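From: Yurani Sotelo
To: clirkmont-kitchen list
Date: 16 Jan 2026
Subject: Re: [clirkmont-kitchen] Tea tastes like a swimming pool again

On the swimming pool thread, Caron wrote:

> I have now thrown out a whole box of perfectly good black tea because
> I assumed it had gone off. Then I made a cup at my sister's in
> Clidbridge with a bag from the same brand and it was lovely. So it's
> the water. Has anyone on the hill side bought one of those pitcher
> filters, and does it do anything besides take up the shelf where the
> milk goes? Also there is a film on top of my tea that I could
> probably skate on. Is that the same problem or do I have two problems?

Caron, you have two problems. Congratulations. I had both of them last May and dealt with them in the wrong order, so let me save you the trouble.

The pool taste is chlorine, or whatever the water works is using in its place. If it's plain chlorine, fill a jug at bedtime, leave the lid off, and most of the smell will be gone by breakfast. This costs nothing and makes you feel like a pioneer. If the smell is still there in the morning you may have chloramine, which doesn't wander off by itself, and then you want carbon. A pitcher filter is mostly carbon. So yes, it does something. It also takes up the shelf where the milk goes.

The skating rink is hardness. Calcium in the water gets together with the tea and they make a skin. The pitcher helps a bit with this when the cartridge is new and then helps less and less until you're drinking tap water through an expensive sieve. A squeeze of lemon gets rid of the film entirely, but then you are a person who drinks tea with lemon, and I understand you have a reputation.

I did a fair trial on this, by which I mean I made tea in white mugs and stared into them. Use a white one if you try it. I spent a week convinced the jug method had cured everything and then realized I'd been drinking out of the navy blue one, where you could hide a frog.
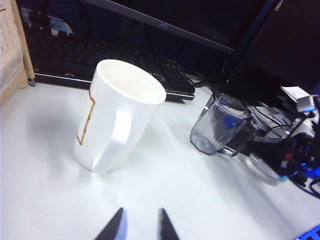 White mug with the pale inside. Anything left on the walls of one like this will show.

Staining is a separate grievance. The brown ring is tannin, and hard water makes it stick. Baking soda on a damp cloth takes it off in less time than it took me to type this sentence. Please go easy with the scouring pad if your mug has any gold on it. I had a pretty one from my aunt with a gold rim, and now I have a plain one from my aunt.

As to which pitcher: I have the Tonerov, the small one. I have no strong feelings about it. The lid falls off if you pour with any ambition. The box claims a cartridge is good for up to 3000 cups, and I'd like to meet whoever was holding the cup, because mine started tasting like the tap long before I'd drunk anything close to that. I change it when the tea gets dull and ignore the little dial.

If you want to know what you've got before you spend money, do the glass test. Tap water in one clear glass, jug water in another, both at room temperature, and sniff them before you sip. Cold water hides nearly everything. And keep anything scented well out of the way, your own hands included. My first go at this I'd just used sanitizer, and I wrote down with great confidence that our water had notes of alcohol and aloe. 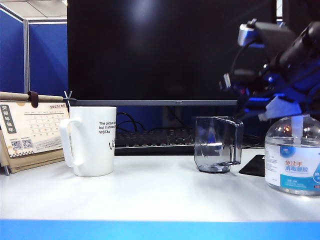
Clear cup and sanitizer on the same desk, mug off to the left. Far too cozy for a sniff test.

Somebody further up the thread (message 1158, if the archive numbers still mean anything) said to boil the water twice. I tried it. Boiling does knock out some of the hardness, which then moves into your kettle and lives there. You'll want white vinegar and hot water, half and half, left for an hour, and then boil and dump 2 full kettles of plain water before you make anything for a guest. I did one. The guest was polite.

My current routine, for what it's worth: jug on the counter overnight, through the pitcher in the morning, 5 minutes on the bag, milk after. My mother thinks all of this is ridiculous and makes better tea than I do straight from the tap, so weigh the advice accordingly.

Don't throw out any more tea. If you have another box you suspect, I'm willing to take it off your hands.

Yurani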